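Moving the kitchen corner

17 May 2023

We have been in the flat on Stubbs Road since April and the kitchen is still the room that gets changed most. There is one decent run of worktop and it fills up with post and shopping. In the end I gave up on it and put a table against the wall for the things we use every day.

The microwave went at the back, with the air fryer in front of it. The cloth is a patterned one, white with pink, red and teal bands, and the chopsticks live on it in a pink holder.

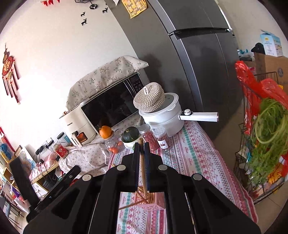 What is left to do

The shelf from Kolside is 2 cm too wide for the alcove, so it has to go back. They want it in the original box, which I cut up for the recycling.

After that it's the tap. It drips at night, and the landlord says a washer will sort it. I have 11 washers in a drawer and none of them fit.

The blind can wait until next month.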